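2019년 1월 6일, 장비 예산 메모

해체 셀 2차분 견적을 오늘 안에 정리하기로 했다.
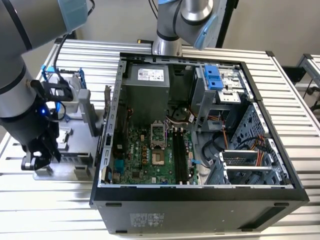
팔을 더 사는 것과 그리퍼 및 고정구를 먼저 늘리는 것 중 어느 쪽이 우선인가? 고정구가 우선이다. 팔 두 대의 가동률이 아직 낮고, 대기 시간 대부분이 부품을 다시 잡아 주는 데서 나온다.

작업 대상은 당분간 데스크톱 타워로 한정한다. 측판을 떼고 눕혀 놓으면 전원부, 메모리 슬롯, 드라이브 베이까지 위에서 접근할 수 있다. 문제는 케이블이다. 소켓 위를 가로지르는 여러 색 전선 다발과 드라이브 쪽 주황색 SATA 전원선은 경로 계획에서 매번 예외 처리가 필요하다. 케이블 전용 핑거를 별도 항목으로 올린다.

견적은 세 곳에서 받았다. Drovau는 단가가 가장 낮지만 예비품이 별도이고 납기가 90일이다. Findura는 핑거 교체형이라 현재 플랜지에 그대로 맞는다. 다만 제어기 라이선스를 연 단위로 갱신해야 한다. Tawhiri는 고정구만 취급하며 트레이 기둥 간격을 우리 도면대로 가공해 준다. 최소 주문 수량은 100개. 한 셀에 쓰기에는 많으나 기둥은 소모품으로 봐도 된다.

Angus Lowther와 통화했다. 그는 세 번째 팔을 올해 예산에 넣자고 한다. 작업대를 하나 더 쓰면 전원과 비상정지 회로를 다시 짜야 하고, 그 비용이 그의 계산에는 빠져 있다. 8월에 재검토하는 조건으로 보류했다. 그는 동의하지 않았지만 반대 의견을 문서로 내지는 않겠다고 했다.

비전 쪽은 Dernico 것을 유지한다. 작은 커넥터 클립 인식이 불안정한 건 조명 탓일 가능성이 있어서 카메라 교체 전에 확산판부터 시험한다. 확산판은 소모품비로 처리 가능.

현재 안의 순서: 트레이 기둥, 케이블용 핑거, 예비 손목 케이블, 확산판. 감가상각은 기존 팔과 같은 기준으로 잡았다. 예비비는 9퍼센트. 작년에 운송비를 빠뜨려서 이번에는 별도 행으로 분리했다.

남은 일. Findura에 라이선스 갱신 조건을 서면으로 요청할 것. Drovau 예비품 목록의 토크 센서 품번이 본문과 부록에서 다르다. 내일 오전에 확인한다.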